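Kamum – notes on the play kitchen table set
README, revised 2019-11-02

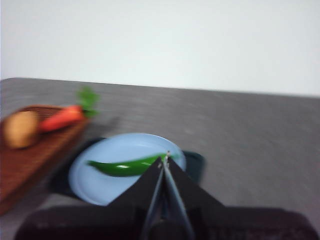
Leen Karam wanted to know, before anything else, whether the carrot belongs on the tray or on the plate. Fair question, Leen! Both are fine as a starting place, and the reason takes a little telling, so please bear with me.

What this is

Kamum is a collection of small table tasks with pretend food and real-sized dishes. There are 647 entries in it, each one a short written account of somebody laying out, moving or clearing away a few things on a table, with a picture where we have one. It grew out of the play kitchen at Hidayat, where Najwa Bitar and I spent most of a winter putting vegetables back where we thought they lived and finding that we didn't agree.

What is on the table

The brownish-red tray is our produce tray. A potato and a carrot are the usual pair, and we like them together – one round and plain, the other long, bright, and with its leaves still on top, so even the youngest children can tell you which is which. The pale blue plate is the serving plate. In most entries the whole job is getting something from tray to plate, or back again, and I'm still surprised how many ways there are to write that down.

How the entries are written

Each entry has a start, an instruction and an end. The instruction is in everyday words, the way you'd say it to a child who is helping you: "put the carrot on the blue plate," or "the potato can stay where it is." We kept the wording people used, including the times they said "dish" for plate or "board" for tray. Siham Tannous went through the lot in February and marked 86 where the wording could be read two ways. Those are kept in a separate list called unclear, and I'd ask you to read a few of them before you decide to leave them out, as they are some of my favorites.

Things to know before you use it

- Carrots turn up far more often than anything else. We only noticed once it was too late to even things out.
- 22 entries have a start and no end. Somebody was called away, usually for lunch.
- "Left" and "right" are always from the side of the person speaking, except in the first 20 entries, where we hadn't settled it yet.
- "Clear the table" means food back on the tray first, then the dishes. Walid Nassar does it the other way around and his entries say so.

Corrections

If you find a potato written down as an onion (it has happened), send the entry number and what you think it should say. Hiba Semaan keeps the corrections list and adds to it at the start of each month. Small fixes are as welcome as big ones, and if you'd like to send us entries from your own table – please do, we'd love to have them.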